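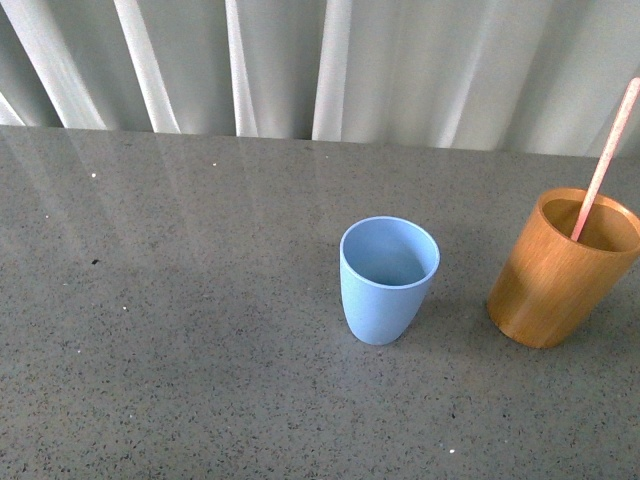
Bancada de copos: comparação das garras Jullen e Lustar

Galeria do ensaio de preensão feito em abril com duas garras de dois dedos, a Jullen e a Lustar, montadas à vez no mesmo braço Pryor. O controlador foi sempre o Wullow, com a mesma versão de software nos dois casos. A tarefa era curta: localizar o copo azul, agarrá-lo pela parede, levantá-lo e pousá-lo noutro ponto da bancada sem tocar no copo de madeira.

Foram 92 tentativas por garra. Só contámos como válidas as que terminaram com o copo azul de pé. A força de fecho ficou fixa durante cada série e só foi alterada entre séries.

Posição próxima
Com os dois copos na metade direita da bancada, a abertura dos dedos conta mais do que a força. A Jullen tem dedos finos e entra bem no intervalo. A Lustar é mais larga e obrigou a rodar o punho 36 graus antes da descida, o que acrescentou 700 milissegundos a cada ciclo.

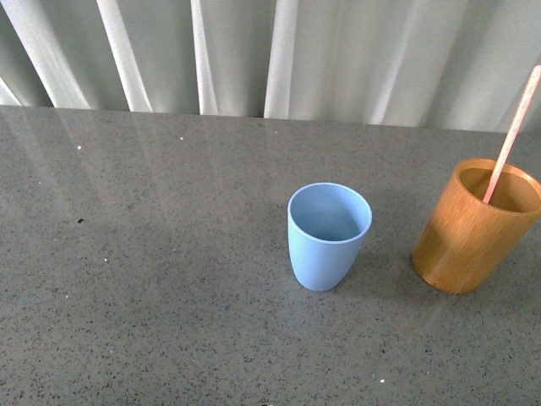 A pedra cinzenta polida foi a parte mais difícil para a visão. Os reflexos claros da cortina confundiam a segmentação quando o limiar estava baixo, e o Wullow chegou a propor pontos de preensão onde só havia bancada. Subimos o limiar e retirámos da procura a faixa junto à cortina. A partir daí usámos 1.536 pontos por nuvem nas duas garras, para que a comparação fosse justa. O copo de madeira foi detetado sem problemas. A palhinha cor-de-rosa, fina e inclinada, aparecia numas leituras e faltava noutras - acabámos por marcar à mão uma zona proibida à volta dela.

Posição afastada
Com o copo azul à esquerda e o de madeira à direita, as duas garras fizeram a mesma aproximação vertical e a diferença de tempo desapareceu. A Lustar segurou melhor a parede inclinada do copo, graças às almofadas mais macias. A Jullen deixou-o rodar um pouco entre os dedos em várias tentativas, sem o largar.

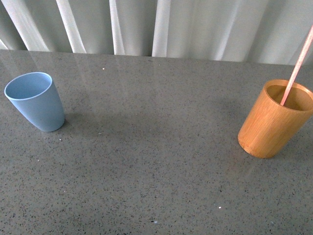

Posição afastada: copo azul à esquerda, copo de madeira com palhinha à direita.

Notas de montagem
A câmara foi calibrada de novo depois de cada troca de garra. Os dedos da Jullen são os de origem. Na Lustar usámos as almofadas de silicone do conjunto standard, limpas com álcool entre séries. Falta repetir o ensaio com o copo de madeira como alvo - a palhinha obriga a outra trajetória de entrada e o planeador atual ainda não a resolve bem.

Página atualizada em 31/12/2018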